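Progress Report to the Minance Fund: Evening Reading Rooms in Kostska and Adach

June | By Pei-shan Chang

Print this page | E-mail this page

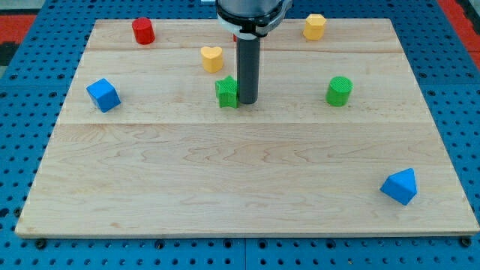 When we wrote to you the last time, the reading room in Kostska was open only two evenings per week, and the one in Adach was not open at all. I am glad to report that both rooms now work four evenings per week, from 5 p.m. to 8 p.m. The delay in Adach was caused by the heating, which had to be repaired before the town could give us the permit. This took longer than I wrote in my plan, and I should have left more time for it.

Attendance

In this period 277 people registered for a reader's card. Of these, 60 are adults who study for the school certificate, and this group is new for us. They come mostly after seven, when the children are already going home. They asked for quiet tables, so we moved the homework help to the front part of the room. In Adach the front part is small, and on rainy evenings it is still too noisy. I do not have a good solution for this yet.

Books

We bought 700 books with your grant. The larger part is for readers between eight and 14 years. The supplier, Hsu, delivered the first boxes on time, but the second delivery had many double copies of the same titles. They agreed to exchange them, and we paid only the postage. The easy-language books for adults go out very quickly and we often have a waiting list. I would like to move a part of the furniture money to this line, if you allow it. The shelves which we received from the old school are strong enough and we do not need new ones this year.

Staff

We have 18 tutors on the list. Not all of them are active every month — in the exam season the university students cannot come, and this was also the case last year. For the autumn I plan to look for tutors among retired teachers, who have a different calendar. The training evening for new tutors was held in Kostska. People from Adach found the last bus too early for the way back, therefore the next training will begin at 4 p.m.

Money

The spending is inside the budget, except for electricity, where we are a little over. The rent in Adach started later than planned and this covers the difference. The full table with receipts was sent to your office separately.

Next period

We will keep both rooms open in the summer, with shorter hours. The catalog is still on paper cards in Adach and I want to finish copying it into the computer before September. Please let me know your decision about the furniture line before we make the autumn order.

Print this page | E-mail this page

Comments (3)

marta_k: My mother is in the adult group. She would be happy with one more evening, even a short one.

Reader in Adach: Are the summer hours posted somewhere? The paper on the door is still the old one.

Pei-shan Chang: Thank you, I will change the paper on the door this week. The summer hours are 3 p.m. to 5 p.m.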